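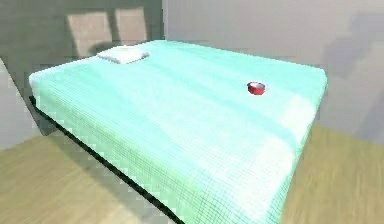

Simulated bedroom: how many demos before my pick policy stops ignoring the bowl?

Posted by moussa_bench in Learning from Demonstrations

Hi all! I'm collecting examples for a small imitation learning project and having a great time with it, but I've hit a wall and would love some eyes on my setup.

The task is simple to say: find the red bowl on the bed, go to it, pick it up. Everything is in sim. The bedroom is one of the stock rooms from the Zevelby scene pack, with the mint blanket and the one white pillow up by the wall. I drive with a gamepad, and the recorder (Komurent) saves the camera view and my commands 15 times a second. I have 200 demos so far, all recorded by me, mostly after dinner with a pot of tea - it's a surprisingly relaxing hobby.

Trained on those, the policy does great when the bowl is toward the right side of the bed. Move the bowl up near the pillow and it drives to the right side anyway, stops, and closes on plain blanket. Every time! It's almost charming.

I did randomize the bowl position, but I went back and looked at my start states, and I think my random range was a lot narrower than I believed. The x range was fine. The y range was in the wrong units, so the bowl barely moved along the length of the bed.

So, two things. Do I throw out the 200 and start over, or add to them? And should I be changing the light and the blanket too, or get the bowl position right first? The sun patches on the back wall are the same in every single episode.

pralcombe_lab_rat

Oh, I love this kind of failure, because it tells you so clearly what the data is missing. Keep the 200! They're good demos, they just all tell the same story.

What I would do:

Fix the y range, then plot the start positions before you record a single new demo. A plain scatter plot on top of the bed outline is enough. If you see a stripe, you still have the bug.

Split the top of the bed into a grid and record the same number in each cell. Pure random leaves holes when your set is this small. I'd go to 500 total and put nearly all the new ones in the cells you haven't touched.

When you train, sample by cell and not by episode, or the old 200 will keep pulling the policy back to the right side.

Vary where the robot starts, too. If it always begins in the same spot, it can learn a path by heart and hardly use the camera. I lost most of June to exactly that on our Pralcombe arm, and the fix took one afternoon.

Also record some recoveries. Drive a little off course on purpose, then correct. They look clumsy on playback and they help a ton. Just start saving after the mistake, so you don't teach the mistake.

On light and blanket: position first. If you change everything at once you won't know which change did the work. Once it can reach all the cells, turn on light changes. The blanket in your room goes nearly white where the light hits it, and I could easily see a policy leaning on a bright area like that as a landmark. Try a dimmer light and a different angle and see if it still finds the bowl.

Have fun with it, and please post the scatter plot!

gridworld_gus

just get more data. we had 3370 episodes on a drawer task and it worked fine, never bothered with grids

second_shelf

The grid answer is the one to follow, but I want to add something about testing, because it will save you hours.

Set aside a fixed list of bowl positions now and never record demos at those spots. Include a few by the pillow and a few close to the edges. Save the list in a file with the random seeds, and run that same list after each round of training. Mine is one text file and a short script, and I get a little thrill every time another line flips to a success.

Check your camera as well. Near the head of the bed the bowl will cover fewer pixels, and if you shrink the images a lot before training, it may be down to a small red smudge. View one at the size the network gets. If you have trouble finding the bowl, so will it. I went up one size on mine and the far side of the table started working with no new demos at all.

One more for later: your bowl is the only strongly colored thing in that room. The policy may be learning "go to red" and that's fine for this task, but add a second red item some day and watch what happens. It's a great experiment - I'd do it even if you never need it.

moussa_bench

Thank you both, this is so helpful! Plotted the starts and yes, it's a stripe, a very tidy one. Units are fixed, the test list is saved, and I'm recording the pillow-side cells first. I'll put both plots up when I get to 500.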